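Thursday, March 27, 2025

Equipment planning, suturing bench

Went through the consumables and spares list with Yolandi before the October order. The instruments are the expensive part. We only have one spare needle driver, and every hour of knot tying comes off its rated life. Pads are cheap by comparison, but a pad with three knots tied along one cut still has plenty of clean surface to the right, so I want us to use both sides before opening a new one.

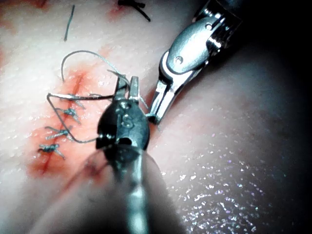
Quotes so far

Samonte: 1,650 for a refurbished needle driver, shipping included. Bikham wants the same for a new grasper but won't hold the price past the end of the month. Pads from Kosau come in boxes of 9. I put down 1,000 for pads and thread together and left the camera line blank until Hertta sends the lens prices.

Two cuts per pad should be the minimum in the plan. With the upper one closed and the lower one still open there is enough room between them to work, and both instruments can get at the second cut.
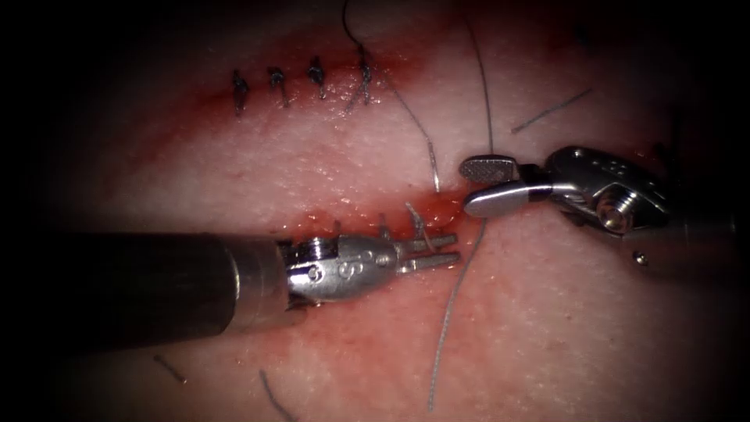 Kamarul thinks the order is wrong and would buy the grasper first, before Bikham's price runs out, then put off the pads by a month. He also wants a thread count per cut before we commit to the 1,000.

Will redo the sheet with his order next to mine. Still to do: ask Samonte about return terms, check how many pads are left in the cabinet.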